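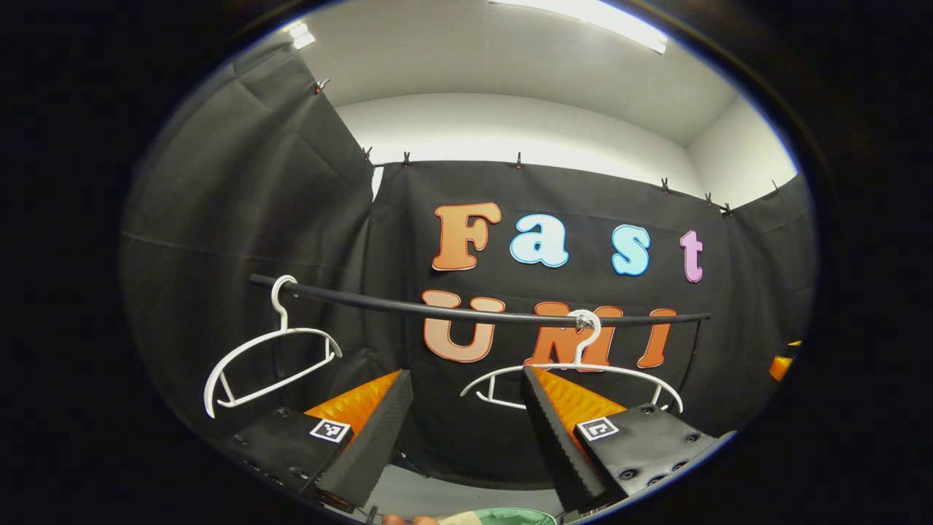
The inventory for the Fusley drama hall ran to 1,247 lines, and Ginette Bouchard had reached the costume rail.

She worked from the door inwards, as the procedure required. Item, rail, black, one. Item, hangers, plastic, white. She wrote the condition code for each, which was 2, meaning serviceable with marks. A code 1 had to be justified on a separate sheet, and she had not used one since Grarnerness.

The rail had a sag in it. She laid the spirit level along the tube and recorded the direction of the fall, to the right. Tridance, who had bought the building, wanted defects listed by cause. She wrote "load" and then looked at the hangers again. Hangers did not weigh enough to bend a tube. She crossed it out and wrote "past load".

That was imprecise. The form had a box for evidence, and she went to find some.

The old stock book was in the prompt desk, in a hand that sloped backwards. It listed coats. There had been more than 200 of them at one time, wool mostly, bought from a man called Wyss for a play about a railway strike. They had hung on this rail through November and most of the winter. The next entry for coats was a line ruled through the column, with no word beside it.

She copied the figure into the box and initialled it.

The backdrop came next. It was black cloth with large letters on it, and the form had no code for letters. She entered it as "textile, decorated", measured the drop twice and got the same result both times. The cloth was creased. She noted the creases.

At twenty past four the heating went off. Ginette took off her own coat to check the label -- wool, lined, no maker -- and held it for a while. Then she put it on one of the white hangers, hung it on the rail, and laid the level along the tube again.

The bubble had moved, slightly. She wrote down by how much.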